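Kiltis Root Zone Sampler

The Kiltis sampler is a tool for taking small amounts of water from the soil near plant roots. It is used by plant research groups, by advisers in dry farming areas, and by growers who want to know what salts their crops meet during the season. We make it in two lengths, 30 cm and 100 cm. The short one is suitable for pots and for barley or wheat trials. The long one is for orchards and vines.

The sampler has a porous ceramic tip, a rigid tube and a stopper with a side outlet. You push it into a hole made with the auger, close the hole with wet soil, and connect a hand pump or syringe. Leave the vacuum overnight. In sandy soil the sample can come faster, in heavy clay it may need a second night.

New tips must be rinsed before the first use. Ceramic can hold a little boron and sodium from production, and this will disturb the results if your levels are low. We recommend two rinses with 500 ml of deionized water each. Please do not use acid on the tip if you plan to measure calcium.

What is in the box: one sampler, one stopper with outlet, one spare seal, and a printed card for field notes. The auger, the pump and the Flekulia sample bottles are ordered separately. Glass bottles are not recommended for boron work.

Kwadwo Appiah has used the long model in our test plots at Drovthorpe for several seasons, and the instructions are mostly written from his notes. In May he changed the part about winter storage: take out the sampler before hard frost, let the tip dry slowly in the shade, and keep it in a paper bag. A frozen tip will crack even if you do not see the crack.

Readings can be typed into any spreadsheet. For customers with many plots there is Bonsu, our free program, which sorts the results by depth and date and draws a simple curve for each plot.
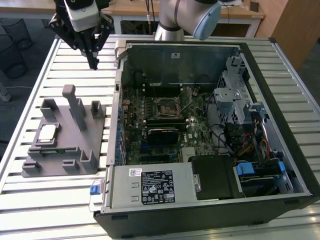

Bonsu works without an internet connection and also opens the files from our older samplers. Orders and questions about delivery go to the sales desk. Universities can ask for a quotation before ordering.

Contact | © 2022 Kiltis | Page updated Sep 19, 2022 | Back to top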